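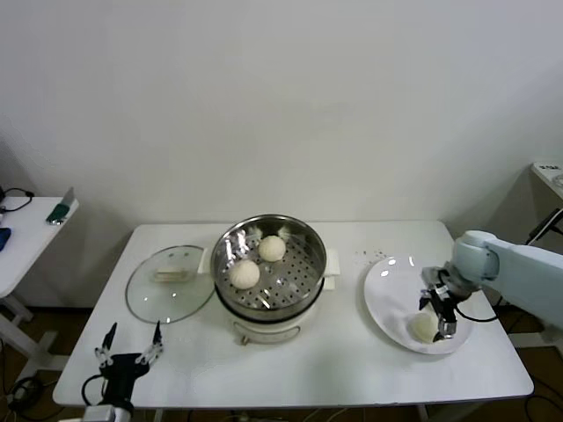 By the Rustutdale Desk | Wednesday, December 30, 2020

Steamed buns are going on the winter menu at the Joda community kitchen in Rustutdale, which starts serving them after the holiday. They will be made in small batches in an electric steamer with a round steel basket, and moved to a plate for serving.

The kitchen served 3,407 meals this year. Buns were the item most often asked for in its May survey, with 134 requests – well ahead of soup. The dough will come from Balogun, a bakery on the east side of town.

Each bun is set down with space between it and the next, so the steam can come up through the holes in the plate.

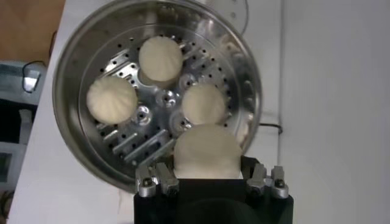 Prices and hours

A serving of two buns will cost $4. The kitchen expects to sell over 200 servings in the first week and will stop for the day when the dough runs out. Userov Hall, next door, will have extra seating at lunch.

The clear lid stays off to one side while the basket is being filled or emptied.
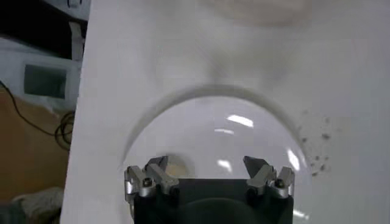

Can buns be ordered ahead?
Orders are taken at the counter only, on the day.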